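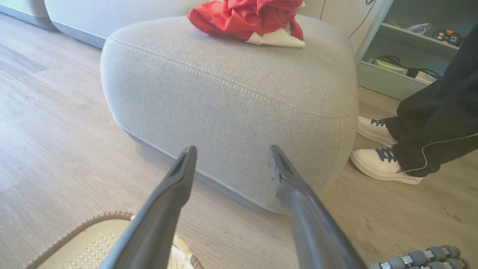

## Taking care of fabric poufs and footstools

In our house the footstool works harder than the sofa. It carries feet, plates, a sleeping cat and sometimes a guest. I learned most of these tips after I made the mistakes myself.

**Vacuum the seams first.** Crumbs like to stay along the piping. Use the narrow nozzle on low power and go slowly around the top, then do the flat sides with the soft brush.

**Read the label before any water.** It is usually sewn under the base. If you find the letter W, you can use a water-based cleaner. The letter S means solvent only, and for X you may only vacuum.

**For a fresh spill,** press with a white cloth and do not rub. Then mix one small drop of dish soap in a cup of cool water, wet the cloth, squeeze it well and work from the outside of the spot to the middle. Finish with clean water. I always try it first on the bottom side, after I made a pale ring on a blue stool in Firnton and had to look at it for 2 years.

**Cat hair.** A damp rubber glove is better than the sticky roller. Move your hand in one direction only and the hair will come together in small rolls.

**Little balls on the fabric.** Hold the cloth flat with one hand and use an electric fabric shaver with light pressure. Stay away from the stitching, it can be cut very quickly.

**A stool that became flat.** If it has a zipper and loose filling, open it over a bathtub and add new filling a little at a time. With a foam block inside, you can wrap the block in one layer of polyester batting. My neighbor Rosemarie Kettler showed me to put a plastic bag over the block, so it slides easily back in the cover. Pull the bag out before you close the zipper.

**Drying.** Stand it on its side near an open window, far from the heater. In June mine needs one afternoon, in winter much longer.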